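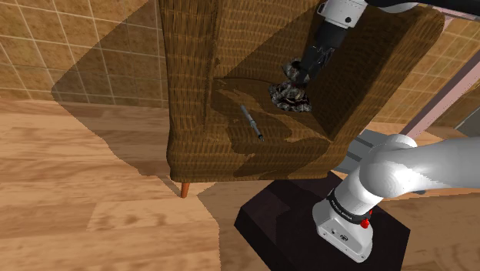

Search this site Go

About Malach

We run nodes. Also the explorer, the fee tracker and a wallet library called Sirko that more people use than we ever planned for. Small shop, 4 of us full time, offices in Siretura plus whoever is traveling.

How it started - one mining rig in a garage, too loud, sold it. Kept the full node. Then a friend's shop wanted to take coins at the register and didnt want to trust somebody else's server, so we ran one for them. Then for the shop next door. That was the company, pretty much.

What we do now

Hosted nodes for merchants and small exchanges. 1114 running as of the April count. Each customer gets their own, no shared mempool, no shared keys. We never hold your coins. Please stop asking us to hold your coins.

Triseo, our block explorer. Free, no login, no ads. Search by address, block height or transaction ID. The API has a limit of 3 requests a second on the free plan, write to us if you need more.

Sirko, the wallet library. Open source. Read the release notes before you upgrade, the last version changed how change addresses get picked and a few people were suprised.

What we don't do

Trading tips. Price predictions. Token launches - we get asked every week, the answer is no. We also don't recover lost seed phrases and anyone using our name who says they can is a scammer. Report them to us.

Forks

We get this one a lot. When a chain splits we keep nodes up on both sides for as long as customers are using them, and we don't take a side in public. Deposits get paused first, then withdrawals, and both come back once the block times settle down. You'll get an email. If you run your own confirmation rules tell us ahead of time, not during.

Support

Open tickets from your dashboard. Quickest in the morning, Siretura time. Mail goes to PO Box 1825, but its checked maybe twice a month so don't send anything urgent there.

Hiring: not right now. Check back after the summer.

Filed under: Company, Nodes & Wallets, Open Source

We use cookies to keep you logged in and count visits. OK / Cookie settings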